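Setting up your Gralloswood spelling pack

1. Unzip the folder and open the teacher file first – I keep the pupil file for later, or I end up editing the wrong one.

2. Go to page 8 and type your class list into the grid. It takes up to 46 names.

3. Pick a word bank. I start mine on Bank 18 in February!

Note: save a copy before you change any fonts. The lines shift a bit.
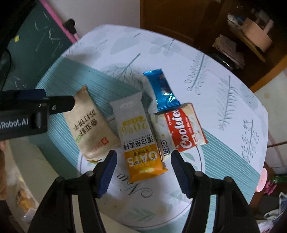 Snacks on the leaf-print tablecloth

4. Print one test page, then the rest.

Caution: don't print all 207 pages in one go (I did, and my printer sulked).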